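奥斯特利（Ostudley）桌面抓取套件 安装与首次运行
中文补充手册，供采购评估人员和实验室使用

第四章 首次搬运任务：积木入碟

本章接在第三章“回零与限位”之后。没有做完回零的，请先退回去做。厂家的快速入门卡把回零写成可选步骤，我们不同意这种写法，理由见4.2的注意事项。

本手册由 Rameck 集成部编写，Trinity Strickland 负责机械部分，Marcus Greenberg 负责软件部分。厂家的宣传页上有“开箱即用”四个字，编写过程中我们没有找到能支持这四个字的依据。凡是厂家说法与我们实测不一致的地方，以下都会标明。

4.1 开始之前

需要准备：
套件主机与平台（已固定）
深色防滑垫一张
浅口方碟一只
长方形木块四块
内六角扳手，随机附带
Salminen 控制软件，已装好并能连上主机

关于木块：套件清单里写的是“标准训练物体”，没有给出公差。请挑尺寸一致、表面没有毛刺的木块，并在每块的一端用笔做个小记号。软件里的物体编号不会跟着实物走，换过一次位置以后，日志上的“物体2”是哪一块，只能靠记号来认。

关于碟子：尽量选浅的，边沿要宽而平缓。深碗也能用，但夹爪下探时指面容易蹭到碗壁，软件会把这种接触当成“已抓到物体”，随后报告任务成功。这个问题在厂家论坛上被标记为“已解决”，在我们手里的版本上仍然存在。

注意：套件附带的 Grirerura 视觉模块不在本章范围内。本章全部使用示教点位。销售人员可能会建议直接启用视觉模块、跳过示教，评估阶段请不要这样做，否则出了问题分不清是机械的责任还是识别的责任。

4.2 摆放平台

1. 断电。确认主机指示灯熄灭后再把手伸进工作区。

2. 把防滑垫铺在平台中央，四边与平台边缘尽量平行。垫子有卷边的，反卷压平一晚再用。胶带只能应急，胶面受热后会慢慢移位，点位也会跟着偏。

3. 检查平台四周的固定件。用手轻推平台一角，能推动就说明没有固定好。厂家手册称“自重足以保持稳定”。我们以全速跑了12个循环，平台发生了肉眼可见的位移，所以请一律固定。

4. 把碟子放在垫子靠近操作者一侧，大致居中。碟子外沿不要超出垫子。釉面碟底直接压在光滑台面上会打滑。

5. 把四块木块放在垫子上，碟子以外的区域。木块之间至少留出夹爪完全张开的宽度。

注意：如果跳过了第三章的回零，主机会沿用上次关机时的坐标。上次关机时有人用手扳过机械臂，这组坐标就是错的，软件不会提示。第一次下探就可能把指尖压进垫子。指尖属于耗材，不在保修范围内，请在签合同之前向供应商问清单价。

4.3 示教点位

1. 上电，等待自检完成。在 Salminen 软件中选择“手动”，速度设为最低一档。

2. 把夹爪移到垫子上沿上方，合拢两指，存为“待机点”。两指的尖端应当碰在一起。如果合拢后仍有明显缝隙，或者一侧先到位、另一侧还在走，请回到第三章重做夹爪校准。不要用增大夹持力的办法把缝隙压掉，那样掩盖的是装配误差，过后还会出现在抓取偏移里。

3. 张开夹爪，移到第一块木块正上方，旋转腕部，使两指分别对着木块的两条长边。木块放得有些歪时，腕部要跟着转过去。厂家演示视频里的木块全部摆得横平竖直，看不出这一步有多费时间。

4. 下探到两指能夹住木块中段的高度，存为“抓取点1”。抬起，再存“抬升点1”。抬升点的高度必须高于碟沿加上木块悬垂的部分。

5. 对其余三块重复第3、4步。

6. 示教放置点。四个放置点都在碟内，建议木块横放，从靠近操作者的一侧开始往里排。软件提供“自动排布”功能，我们试过之后关掉了，它按碟子外沿计算可用面积，没有扣除斜坡那一圈，木块会搭在碟沿上。

7. 全部点位存完后，点“另存为”，自己起一个文件名。软件的默认文件名每次都一样，并且覆盖时不询问。

4.4 单步试运行

1. 速度保持最低一档，选择“单步”。手放在急停按钮旁边。

2. 执行第一块的抓取和放置。每一步完成后先看实物，再看屏幕。屏幕上的绿色对勾只表示指令已发送完毕，与木块到没到位无关。

3. 第一块无误后执行第二块，然后暂停，对照下图检查平台状态。此时应有两块木块横放在碟内，另外两块仍留在垫子上，夹爪合拢，停在垫子上沿附近。
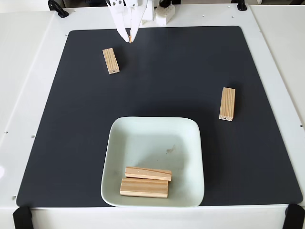 4. 用尺子量碟内两块木块相对示教位置的偏移，记入附表B。偏移在3毫米以内可以继续。超过3毫米的，先查平台固定，再查腕部零点，最后才去动软件里的补偿值。

5. 继续执行第三、第四块。碟内空间变小，第四块最容易碰到已放好的木块。出现碰撞时按急停，不要点屏幕上的“停止”，屏幕按钮要等当前动作走完才生效。

6. 四块全部入碟后，断电，把木块取出放回原位，再上电重复一次。第二次与第一次的结果对不上，说明断电后坐标没有保持住，请联系供应商，并附上两次的日志。

4.5 连续运行与验收

1. 速度调到中档，选择“循环”。一次循环指四块木块全部入碟。每次循环之后由人工复位，厂家所说的“自动复位”需要另购授权。

2. 连续运行36个循环。中途不得修改点位，也不得用手扶正木块。有人扶过的循环按失败记录。

3. 逐次填写附表C。出现下列任何一种情况都算失败：木块掉落；木块搭在碟沿上；碟子被推出垫子；夹爪空夹而软件报告成功。

4. 最后一种情况请单独统计。供应商给出的成功率取自软件日志，空夹误报会被计入成功。Marcus Greenberg 在编写本章时把日志和人工记录放在一起对过，两者的数字不同，日志总是更好看的那一个。验收时请以人工记录为准，并把这一条写进合同附件。

5. 失败次数达到5次，停止验收，不要为了跑完流程继续下去。检查顺序见第六章。

注意：供应商派人到场验收时，请坚持使用自己存的点位文件和自己的木块。对方如果提出更换夹指衬垫或者改用高摩擦垫子，可以同意，但要记录型号，并要求正式交货时配同样的东西。

4.6 常见情况

夹起后木块下垂：抓取点偏离中段。重新示教该点，不要加大夹持力。

木块放下后跟着夹爪一起抬起来：张开幅度不够，或者张开后的等待时间太短。默认等待时间对木块来说偏短，请适当延长。

碟子每次循环都挪一点：放置高度偏低，木块在推着碟底走。把四个放置点略微抬高，并擦净碟底和垫面。

待机点越来越偏：多半是平台松动。重新固定之后，全部点位都要重做，只改待机点不管用。

软件提示“抓取质量：优”：目前我们不清楚这一项是怎么算出来的。问过供应商，得到的答复是“综合指标”。验收时可以忽略。

下一章：第五章 急停回路与日志导出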